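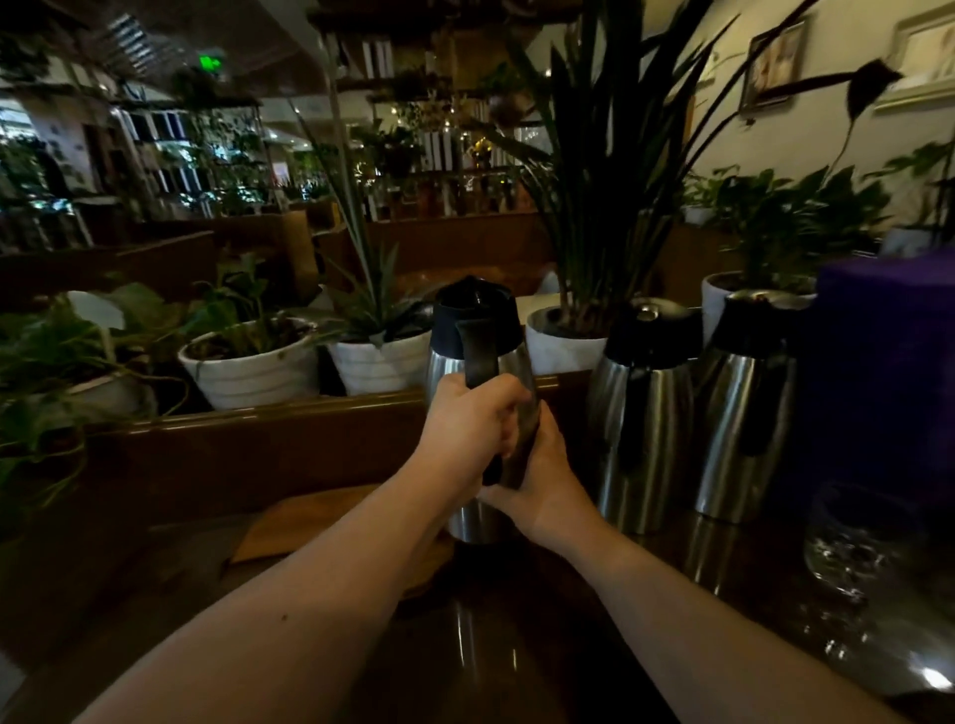
How do you show a robot a job that you do without thinking?

You do it yourself, again and again, at an easy pace, and you keep a record of where your hands go. The robot's software learns from those recordings, and the more the starting positions vary, the better it copes when something has been moved.

Welcome to the Gravent gallery! We are a small group working on everyday handling tasks, mostly things that get picked up, put down, cleared away or passed along in places where people eat and drink. Some of what we teach is shown by hand, as on this page, and some by remote control, with one of us steering the arm from a chair in the next room. Both are great fun, and both are harder than they look.

Flasks have become our favourite objects. A steel body throws back every light in the room, and the handle is the only bit we really want the robot to care about. Stellan Solheim likes a two-handed hold, one hand above the other on the handle, and he has won most of us round to it.

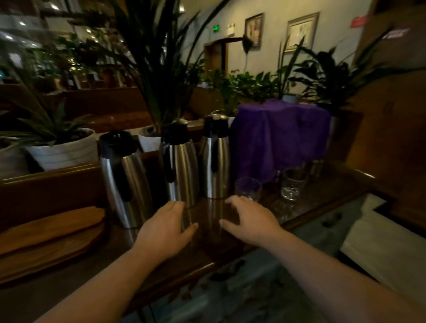
Florley, October 2019

Three steel flasks at the back of a dark, shiny table, and both hands out in front of them with the fingers a little curled. We love this part of a demonstration - the reach, before there is any contact at all. Lovisa Lie goes through our recordings afterwards and marks where each reach begins and ends, and she can tell who is who from the fingers alone.

Our count of hand demonstrations now stands at 1386, with nearly 100 more by remote control. The remote ones take much longer (Gøran Tangen will tell you it's the wrist, and he is right, it's always the wrist) but they give us movements that the arm can already make. The hand ones give us speed and all the little corrections people make on the way in. We'd hate to give up either. 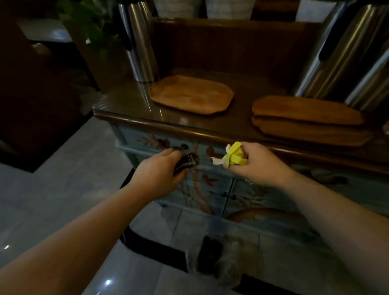

Small things in both hands, by the painted cabinet, with a cat on the tiles.

Crumpled paper is a wonderful thing to teach with, as it never takes the same shape twice. Callum Matheson wants a whole set on wrappers by June, and has drawn up eight ways of holding one. Halvard Solheim thinks most of them are the same grip with the thumb moved over. We'll be trying them all at Olilstead next, first by hand and then with Gøran on the controls. More pictures from there when we have them!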